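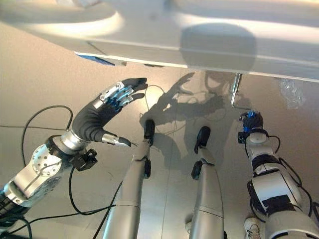
The Space Under the Table

When Albane Vidal moved her studio to the old Sembiring building, she chose the table first. It took her the whole spring. "People look at the top," she told me. "I sit down and I look at what is below."

I have thought of this sentence many times. A white table with a glossy surface is easy to love in a shop. The light runs along the curved edge and everything seems calm. Then you bring it home, and under it begins another life, with cables on the floor and no good place for your feet.

Régis Boyer has fitted workrooms for ten years, and he has a simple test. He asks the client to sit, stretch both legs and close the eyes. If the feet touch a cable, he starts again. Black cables he ties in one bundle along the back leg. Thin pale ones, which the eye loses quickly on a light floor, he fixes under the tabletop with clips. The clips for Albane's table cost him $10.

He also turns every table over before he delivers it. On the underside you find the small labels, the glue marks and sometimes a corner that was never finished. Kileo, the workshop where he buys most of his tops, now polishes the front edge on its lower side too, where the knees pass.

Albane paid $433 for hers. In September she will order a second one, in the same white, for Lanying Hao, who shares the room and for the moment works at the window sill with her papers on a chair.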